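Monday, 7:40 pm. I have decided to get the ketchup its own plate. It seems to have opinions about sharing.

Background for anyone new: I am trying to sort out what belongs on a kitchen table and what has simply been living there. Corina Manole says I've been sorting it out for 17 weeks. Corina Manole can come over and help.
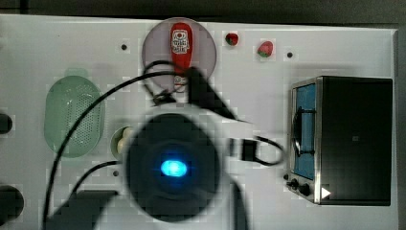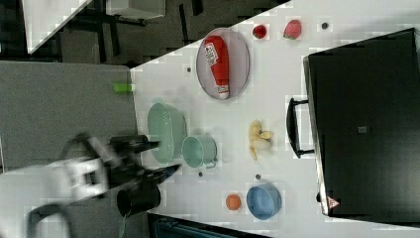
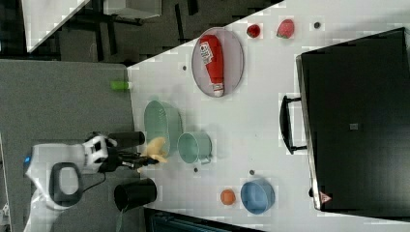
Ketchup lying in state, strawberry in attendance, all three times.

The strawberry and its small round red friend are table decor now. I don't make the rules. I do, but I've stopped enforcing them.

The banana and the green mug are still under review. Both have strong cases. One of them holds coffee.

Octavian Jitaru asked why the big black oven gets that much table. Octavian, have you ever tried to find another spot for an oven? It's like asking a cow to scoot over.

Maribeth Maglaya voted to put the ketchup in the fridge door "like a normal household." Noted, Maribeth. Filed with the other 62 suggestions.

Current plan is bowls in the cupboard, fruit in a bowl. I'm aware of the conflict.

Update: moved the blue bowl to the cupboard. Moved it back. Needed it for the orange thing.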